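## 4. Sorting the desk papers into the cardboard organiser

This section is for the Plotola desk organiser, the brown cardboard one with the slots on the left and the compartments on the right. Please read all steps before you put the first paper in.

1. Set the organiser on a flat desk, with the open side to you. Leave a hand's width free before it.
2. If there are loose dividers in the right column, do not press them straight yet. They are fixed in step 6.
3. Take the papers one by one and look at the front cover. Cards, booklets and picture books go each in their own group.
4. Hold a thin book upright by its edges when you pass it to another person. Let go only when the other person has it well.

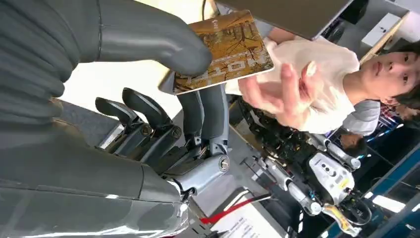
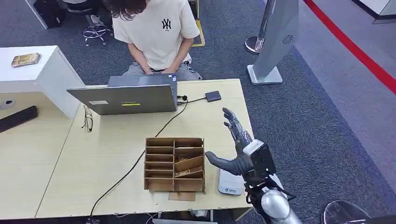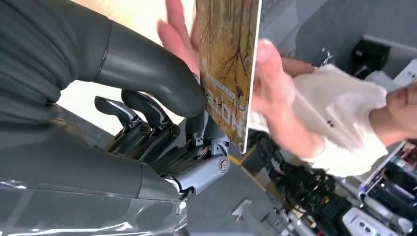

5. Put the thinnest booklets in the top slot and the thicker ones lower. The spine goes in first, so the corners do not catch on the cardboard.
6. Now set the dividers of the right column. Push each one down slowly until it touches the base. If it bends, pull it out and turn it round.
7. Write the name of each group on a small paper strip and glue it under the slot. Pencil is enough.

> **Caution:** Never wet the cardboard. For dust use a dry cloth only.

> **Note:** Glossy covers can stick to each other in warm weather. From May on we put a sheet of thin paper between them.

**If a booklet is too wide for the slot,** do not fold it. Lay it flat on top of the organiser, or use the Zilau tray (order number 831), which has the same depth.

**How much it holds.** One slot takes 25 sheets of normal office paper. With more than this the floor of the slot begins to sag, and the slot below becomes narrow.

Questions about spare dividers please send to Cameron Cruickshank. Write which column you need them for, because the left and the right ones have different lengths.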